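**Session 6: Comparing grippers on the door task**
Course notes, Murdo Dow. Lab sheet and start files are in the Pistcombe folder.

Last session we tuned the arm controller on a free reach. Now the hand has to touch something that is fixed to the room, and small errors start to matter. The task is a lever handle on a hinged door. You will run it in simulation with two grippers and hand in one table per pair.

**The two grippers**

- *Nultar*: two-finger parallel, flat blocky fingers. Easy to model, and the grip force is easy to read.
- *Sobczak*: two-finger parallel with a rubber pad on each finger. It holds a lever better at an angle, but contact in the simulator is slower to compute.

Both mount on the same wrist, so the arm model doesn't change. The tool offset does. Load the right offset file before each set or every reach will stop short of the lever.

**Settings**

| Item | Value |
|---|---|
| Trials, Nultar | 300 |
| Trials, Sobczak | 300 |
| Time limit per trial | 400 control steps |
| Handle start poses | 21 |

The start poses are in a list shared by both sets. Don't shuffle it. Remigiusz Czarnecka's script matches trials by position in the list, and it won't warn you if the order is wrong.

**What counts as a success**

The lever must turn past the latch point and the door must move away from the jamb before the time limit. Touching the lever is a contact, and contacts go in their own column. A trial that turns the lever but leaves the door shut is a failure – mark it "latch only."

**Head camera**

Use the head view for the whole session. The head pitches down a long way to keep the handle in sight, so the horizon will not be level. Do not correct this in the viewer. The controller takes the same uncorrected view, and you want to see what it sees.

Keep the spare arm raised. In the default pose it swings through the line of sight on some of the start poses, and the handle estimate jumps.

**Common faults**

1. Fingers close on the backing plate. Check the offset file first.
2. Lever turns, then slips back. Lower the wrist speed before you raise the grip force.
3. The arm stalls near full reach. Move the base closer and restart the set from the first pose.

**To hand in**

One table, with success, contact, and latch-only counts for each gripper, and a paragraph on which one you would fit for the Fostia exercise in October. Give the failure type that decided it for you.

**Review question**
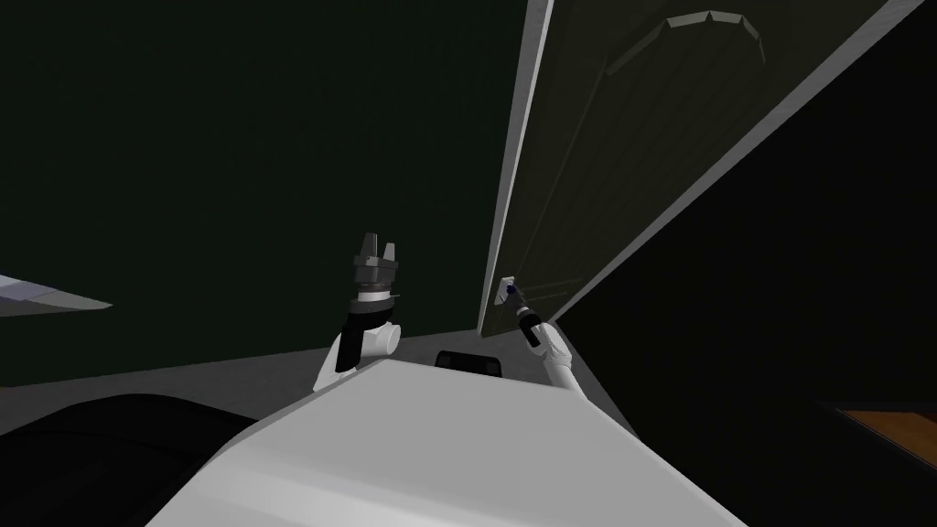 Why do both grippers have to be tested on the same list of start poses?

If the poses differ, a gap in the success counts could come from easier or harder handle positions. With one shared list, each trial can be compared with its partner, and the gripper and its offset are the only things changed.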